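4. Handles, plates and the things left beside doors

I'll say straight away that this is the section I most enjoyed writing, and also the one that gave us the most trouble. We had set out to compare door handles, plain and simple. What we ended up with is half about handles and half about what people put down on the floor next to a door, and I've stopped trying to pull the two apart. Figure 4 shows the kind of fittings and surroundings I mean.
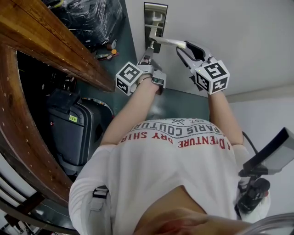
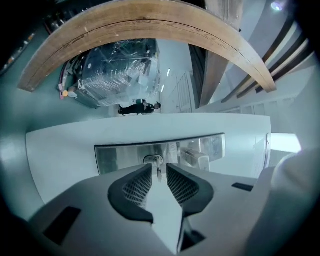
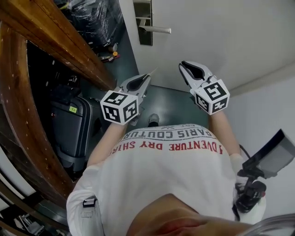 Figure 4. First: a silver lever on a tall, narrow plate, with a few small things left on the floor. Second: a small silver knob on a steel panel, with a wrapped machine further off. Third: the hallway beside a door.

4.1 What we counted as a handle

We went back and forth on this for weeks. My first coding sheet had one box for levers, one for round knobs and one called "other", and "other" filled up so fast that it told us nothing at all. Sandamali Wanigasekara rewrote the sheet (over my objections, I should add) so that a fitting is coded by what the hand has to do: press down, turn, pull, or push. I grumbled for a day and then used it on the first building and had to admit it was much better. The version dated 09/12/2021 is the one used for every result in this paper, and anything coded before that was coded again from scratch.

The back plate gets its own column. I hadn't planned on that either! But a lever on a tall plate and a lever on a small round one get treated differently by the people who use them. With a tall plate, people told us they don't worry about where the hand lands. They slap at it, they lean on it, one man closes his office door by putting his whole palm on the metal. With a small plate they were fussier, and several mentioned the paint getting grubby around the edge.

Knobs on cupboards, drawers and counter fronts are in the same sheet, coded as pull or turn. A reviewer of an earlier draft asked why we'd bother, as a drawer isn't a door. Fair question. My answer is that the people we talked to didn't make the split. Ask someone to list the handles they use in a morning and you get the front door, the cutlery drawer and the fridge all in one breath.

4.2 The buildings and the people

We worked in three buildings, which I'll call by the names everyone there uses: Brendlow, Wurka and the old Patesbridge annex. We picked 14 doors to follow closely and interviewed 24 people who go through at least one of them on a normal working day. Door counters gave us 2290 openings at Brendlow and 2299 at Wurka over the same stretch of July, a match so close that I checked twice for a copying error. There wasn't one. The Patesbridge counter stopped early and I've left its total out of the table.

The two totals look alike, but the days behind them don't. Brendlow gets most of its traffic in a lump when the building opens and another when it closes. Wurka dribbles along all day, mostly people going to make tea. This matters for the next part, as a door that gets used in lumps seems to collect things beside it, and a door in steady use mostly doesn't.

4.3 What gets left beside a door

I walked past stuff on hallway floors for years without giving it a thought. Now I can't stop looking. Our working term is "parked things", and we sort them by what people said they were waiting for: to go out, to come in properly, or to be dealt with by somebody else. The third group was the biggest by a long way. It also lasted the longest. One roll of carpet tape at Brendlow was there for every visit I made, and when I asked the people on that hallway, each of them told me it belonged to a different department.

Wrapped equipment came up again and again in the interviews. As long as the plastic is on, people said, a thing doesn't feel like part of the room yet, and so it's fine for it to stand wherever there was space on the day it came in. Small loose things then join it – cable ends, caps, bits of packing. The big thing makes the spot feel like a storage spot, and the small things follow. I'd love to claim we predicted this, but it was a woman at Wurka who explained it to me while I was writing down something else entirely.

We'd expected parked things to get in the way of opening the door. Mostly they don't. People are good at leaving the swing of the door clear, and they manage it without measuring or, as far as I could tell, thinking about it. What they leave blocked is the place where you'd naturally stand to work the handle. So you reach. You take hold of the lever from further off or from a bad angle, and on a stiff latch you feel it in the wrist. Nine of our interviewees described some version of this, and two of them had changed which hand they use.

4.4 Two loose ends

The first has to do with latches. We recorded stiffness by asking people, on a five-point scale, and I'm not very happy with that. A stiff latch on a door you love (the one to the garden at Patesbridge, say) gets a kinder score than the same latch on the door to the meeting room. A spring gauge would fix it and we've borrowed one from the Sison workshop for the follow-up.

The second is cleaning. Levers and plates were wiped far more often than counter knobs in all three buildings, going by the cleaning sheets, and yet the interviewees rated the knobs as cleaner. I don't know what to make of it. Sandamali thinks size is doing the work, in that a small fitting just has less room to show fingerprints, and she has a plan for testing this with knobs of different diameters on the same run of drawers. I've left it for her to write up in Section 6.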